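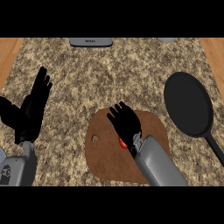

Figure 4. The Tekach cell viewed over the counter, with the right hand low over the cutting board and a small red object partly hidden beneath the fingers. The left hand is raised and open.

4.2 Setting up and looking after the Tekach cell

We had meant to give the simulated cell a single paragraph, on the theory that a simulated cell needs no upkeep and therefore offers very little to talk about. After a season of living with it we think differently, and we hope the reader will put up with a somewhat longer account of how it is put together, what we check before we trust it, and what we had to mend along the way. A good deal of the trouble we ran into would be familiar to anyone who has kept a physical cell running, right down to the small nudges that creep into a setup when several people use it in the same week.

Tekach is a kitchen counter with two arms, each ending in a multi-fingered black hand. The hands come from our Fusine model, which we wrote for earlier work and carried over with its joint limits unchanged. The counter and everything on it come from a scene file called Birik. We keep Birik under version control separately from the arms, so that a change in the kitchen can never quietly bring along a change in the robot, and we would warmly recommend this split to anybody starting out, as it has saved us many long evenings. All episodes are run and stored on the Pillai server, and the version of Birik used throughout this paper was frozen on 3/14/25.

The workspace is organized around the cutting board. Its position defines the task frame, and every other placement is written as an offset from it, including the frying pan on the right side of the counter. We use the hanging hole near the board's left end as a visual landmark for confirming which way round the board has been loaded. This sounds like a very modest thing to lean on, but the board's outline is close enough to symmetric that an early loading script turned it end for end, and a good many episodes went by before one of us noticed the hole on the wrong side! The loader now compares the stored heading of the board with its expected value and stops with an error if the two don't agree.

4.2.1 Start-of-session routine

Each session begins with the arms being sent to a ready pose with both hands held above the counter, the fingers straight, and the palms turned in toward the board. From there the operator reads the joint values back and compares them with the saved reference for the pose. The comparison is automatic, but we still ask people to look at the view with their own eyes before pressing on, and we have never regretted the extra minute. A hand can sit within tolerance at every joint and still look wrong to somebody who has seen it come up correctly a few hundred times, and when that happens the reference file itself is usually what needs attention.

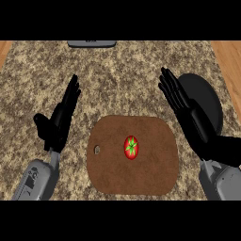 Figure 5. Both hands held clear of the board, palms facing each other, with a tomato between them. A dark, round object lies partly behind the right hand.

The view in Figure 5 is the sort we compare by eye. The questions are whether the hands are clear of both the board and the tomato, whether the fingers of each hand are together, and whether the palms face one another across the open space. The fingertips of the two hands need not be level, and we ask new operators not to "correct" a difference in height by editing the pose. The reference stores each arm separately, and a change made to one side for the sake of neatness will show up later as an offset in the recorded reaches.

The tomato deserves a word of its own. Its visible surface, with the green calyx on top, is drawn from one mesh, while contact is computed against a simpler, smoother shape underneath. In the first release of Birik these two shapes had slightly different origins. The fruit looked perfectly well at rest, but the fingers stopped a little short on one side and sank in a little on the other, and we spent far too long blaming the Fusine thumb for it. The repair was a matter of moving the contact shape to share the origin of the visible mesh and then settling the fruit on the board again. We left the calyx out of the contact shape on purpose, as the thin points made the solver jumpy and added nothing that our grasps could use.

4.2.2 Repairs to the hand and wrist

Of the 2,988 episodes stored on Pillai, 448 were set aside during our first review because a finger had passed into the board during the approach. Figure 4 gives a fair idea of how crowded the space becomes once a hand has come down over the board, and how little of the object remains visible from overhead. We therefore stopped judging these episodes from the overhead view alone and went back to the contact log, where each fingertip has its own channel.

The cause was in the wrist. When Fusine was attached to the gray forearm link, the mounting transform had been rounded in an export step, and the small tilt that resulted grew into a noticeable error by the time it reached the fingertips. We rebuilt the attachment from the original values on both arms, reran the ready-pose check, and then replayed 912 episodes from their stored commands to see that the repaired model behaved sensibly over old motions as well as new ones. The replay settings are kept next to the scene file, and we ask that they be used whenever the mount is touched again.

We also changed how contact stiffness is stored. It used to sit in a single setting shared by all surfaces, which meant that softening the tomato softened the granite counter too, with rather comical results for the frying pan. Each object in Birik now carries its own value. The full scene is reloaded after every 3 episodes, which clears small leftover displacements in the board and pan, and the loader writes the board pose to the log both before and after the reload so that any drift can be traced to the episode where it began.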